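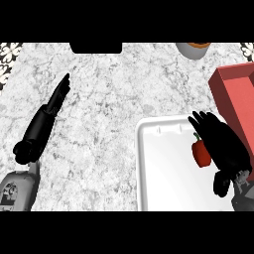
Alimus revises the Kimaro walker: new plastic kit, lower cost, changed rules

2019-06-16

Alimus has published the revised rules card for the Kimaro, the heavy walker of the Caron faction in its tabletop skirmish game Clodar. The card comes with a new multi-part plastic kit, which replaces the resin and metal model. The kit goes on general sale in October. The card is valid for casual play now and for organised play from the day the kit is released.

The Kimaro has been part of the Caron list since the first edition of the game. It is a slow, armoured model on a large base, used mostly to hold a central objective while lighter units score on the flanks. Under the last set of rules it was seldom taken in timed events. It cost too much for what it did, and its main ability competed with its own attack for the same action.

What has changed on the card

The points cost drops by 2. In a standard Caron list that is enough to add a second scout or to upgrade the commander's escort. Players who already field the walker in a fixed list should check their totals, as some older lists now fall under the minimum spend for their bracket.

Movement is unchanged. Armour is unchanged against ranged attacks and one lower against melee attacks made from the rear arc. The previous card made no distinction between arcs. The rear arc is measured from the two marks moulded into the rim of the base, and models on older bases without marks need them painted on before an event.

The Anchor ability has been rewritten. It used to cost a full action, and the walker could not attack in a turn in which it was anchored. It is now declared at the end of the walker's activation at no action cost, provided the model has not moved more than half its movement value. While anchored, the walker cannot be pushed, pulled or knocked down, and friendly models in base contact ignore the first push effect applied to them each round. Anchor ends as soon as the walker moves for any reason, including a voluntary retreat.

Two smaller changes will matter in play. The walker's area attack now uses the small template in place of the large one, and the attack can be aimed at a point on the ground. Under the old wording it needed an enemy model as the target. The repair roll at the start of the turn has gone. In its place the walker removes one damage marker if it begins its activation within command range of a friendly engineer.

Engineers themselves keep their existing card. A engineer still repairs in its own activation, and the text confirms that the two effects stack. A Caron player who pays for both models can therefore remove two or more markers in a turn, depending on the engineer's roll.

Designer's notes

Dewanti Lumbantobing, who leads rules development for Clodar, wrote the notes that go with the card. She describes the old Anchor as "a choice that players made once, on turn one, and then regretted". The aim of the rewrite, according to the notes, was to let the walker take part in the game from the position it was bought to hold.

The rear arc penalty was a late addition. In early test versions the anchored walker could not be shifted from an objective by any list without heavy artillery, and games between two Caron players tended to end in a draw on the centre marker. Lumbantobing writes that several fixes were tried, among them a limit on the number of consecutive turns spent anchored. The turn limit was dropped as it needed another token on the table and was often forgotten. The arc rule used marks that were already planned for the new base.

She also confirms that the small template is deliberate and will not be reversed in the next update. The large template is now reserved for artillery across all factions.

The kit

The new kit is supplied on two sprues with a round base. It builds one walker with a choice of two heads and two sets of forearms. The forearms have no effect on the rules. The head options correspond to the standard walker and to the named veteran version, which has its own card and a separate points cost. The veteran's card has not been revised and stays valid as printed.

The legs are divided at the knee and hip, and the hip joint is keyed in three positions. The old metal legs were cast in a single pose, with a long seam down the inside of the thigh that needed filling. On the plastic parts the join falls under the armour plates. The torso is hollow and made in halves. Alimus recommends that the torso be closed and left to set before the arms are added, as the shoulder sockets are formed by both halves together.

The finished model is slightly taller than the resin one and has a wider stance. It is supplied on the same size of base, and Clodar determines line of sight by base size and a fixed height value, so the difference has no effect in play. Transport trays cut for the older model may be too narrow across the feet.

Parts are not interchangeable between the two kits without cutting. The shoulder fitting is a different diameter, and the resin head has a peg where the plastic head has a socket. Spare arms for the resin model will be sold until stock is gone.

Organised play

Both models are legal for events, with no end date given for the resin version. Owners of the resin walker may use the new card once it comes into force. Up to that point the old card applies at all sanctioned events, whichever model is on the table. An organiser may allow the new card earlier at an unranked event if this is stated in the event pack.

Lists for ranked events are submitted through the list builder, which will switch to the new cost on release day. Lists saved before that day will be flagged and must be opened and saved again. The builder will not adjust them by itself. Any list containing both the standard walker and the veteran will be checked against the limit of one heavy model per bracket, a limit that the current version of the builder does not apply correctly.

Players who use printed cards can download the new one as a single page. The printed card is also included in the box, together with a reference strip for the arc marks. Faction card packs already in shops contain the old card and will not be recalled.

Release and availability

A first run of 3000 kits is planned. From this run, 200 are set aside for organised play prizes and will be sent out with the autumn event packs. These carry the same sprues as the retail kit and a different card back. Shops can place orders through their usual distributor, with a limit of 12 kits per shop on the first order. No limit has been set for later orders.

The price will be confirmed with the October release list. Alimus has said only that it will be lower than that of the resin kit.

The next cards due for revision are the Caron scouts, followed by the commander's escort. Draft versions of both are open for comment, and comments should quote the draft number printed at the foot of the card. Reports of rules problems with the new Kimaro card should go to the same address, with the points value of both lists and the turn in which the problem came up.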